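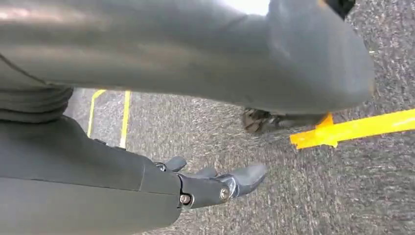 Is the oral history project still on track to finish inside the grant? We're a fortnight behind on transcripts, but the money is fine and I think we'll catch up by the end of autumn.

So, where we're up to as of March 28, 2021. Your grant was meant to get us 23 long interviews with people who worked at the old Fillusside cannery, plus a small printed book. The interviews are done! The last one was with a retired labeller who talked for most of an afternoon and then rang me that night with the bits she'd forgotten (I went back with the recorder, of course).

Typing it all up has been slower. Ankit Semwal is doing the bulk of it and he's very good, but a lot of our speakers wander off and come back, and the cannery had its own words for everything. We've got a glossary going now – 252 entries and still growing – and that's saved us a heap of ringing around. My favourite is "clumum", the sludge at the bottom of the brine tank. It's also what we've called the book. Clumum it is, unless you really hate it. 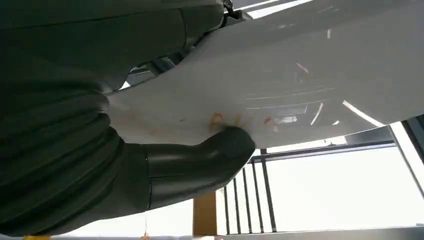

The other slow part has been permissions. Two families want to read the chapters before they sign, and one has asked us to leave out the story of the 1974 strike fund. I've said we'll cut the surname and keep the story, and they're having a think. If they say no, we lose four pages and I'll be sad about it, but it won't hold up the printing.

On photos, Ayanda Mathebula has been through the shoeboxes people lent us and scanned the best ones. A few have no names on the back, so we're putting them up at the library in case someone recognises an aunty.
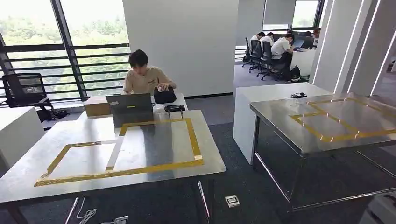

Money and what's next

We've spent what we said we would on recording and travel. Printing came in at $3,000 for 500 copies from Lozano, a bit under the January quote, and I'd like to put the difference towards posting books to speakers who've moved interstate. Could you let me know if that's all right? The draft chapters should reach you once Ankit has finished the brine room section.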